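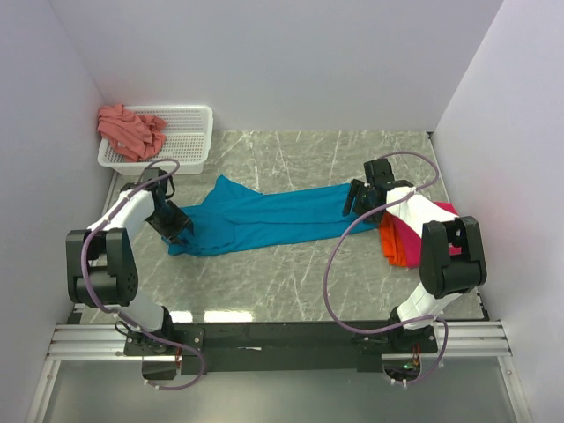

Blue fabric on the grey table, white basket in the corner.

Semum fabric softener, 2 litres, lavender

I bought this softener in November and I am now at my second bottle. The smell is mild and stays in the towels for some days, also in the closed cupboard. One bottle gives 40 washes if you keep to the small line in the cap. My old one from Ginura was cheaper, but it left marks on dark colours. The cap drips a little after pouring, so I keep a cloth under it. I would buy it again.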